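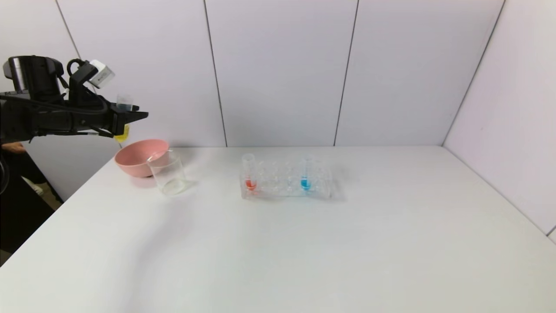 20/07/2021

Entry for the preparation room, upper floor, Vanags House. Kept by Laine Lapiņa, education officer.

Arrived at 8:10. The corridor lights had been left on overnight and I have noted this for Mr. Siliņa. The room was warm, so the transom was opened before any work began.

The morning was given to the color mixing activity for the summer school. As agreed with Sigita Uibo, the activity will use three liquids only: yellow, red-orange and blue. Green and purple are to be made by the pupils themselves and will not be supplied. Ms. Uibo had asked whether the colors could be made stronger. I advised against it. A small amount at the bottom of a clear tube is easy to see against a white table, and a strong dye marks the hands for the rest of the day.

The working arrangement is now settled. The clear rack is to stand near the middle of the table with its long side toward the pupils. The red-orange tube goes at the far left of the rack and the blue one farther to the right, with open positions between them so that small hands can take hold of one without knocking the other. The glass beaker stands to the left of the rack and serves for the mixing. The pink bowl is for rinsings. It was brought up from the staff kitchen in the spring and has not been asked for. I would prefer a white one, as the pink shows through the beaker when the two are placed close together, and a pupil judging a pale color may be misled by it. Ms. Uibo considers this a useful point for discussion with the older group. The matter is left open.

The yellow is the palest of the three and gave the most difficulty in the written instructions. The present sheet says "lemon," and the Tondis color card has no lemon on it. I have changed the wording to "pale yellow" in both places. Page two still refers to "the orange tube," and this should read "red-orange" throughout. Jairo Nina will correct the master copy.

At 11:00 Mr. Nina reported on the budget. The sum approved for the summer program is 880 euros, of which 683 has been committed. The order with Rernia for replacement tubes is included in that figure. The order for aprons is not. He asked that no further purchases be made until he has spoken with the main office, and I agreed to this.

A telephone call was received from the Zaltix delivery desk regarding the paper towels. They had been sent to the old address again. I gave the correct address, spelled the street name twice, and asked for confirmation in writing. None had come by the time of closing.

Lunch was taken late. Rain from 1:30 until after 3:00, and the transom was closed.

In the afternoon Mārtiņš Šimkus and I reviewed attendance. There are 32 pupils on the list, in four groups. Two families have not returned the consent form and will be written to tomorrow. Mr. Šimkus proposed that each group have forty minutes at the table. I think thirty is sufficient for the younger ones, who tend to pour everything together at once and then wish to go outside. We settled on thirty for the first two groups and forty for the others.

It was also agreed that beakers will be filled by staff and that pupils will handle tubes only. Mr. Šimkus recalled the spillage last November, when the floor by the door had to be treated twice. The stain remains visible in certain lights.

Outstanding: apron order, consent letters, a second beaker of the same size, the label for the lower cupboard.

Room locked at 5:20. Key returned to the front desk and signed for.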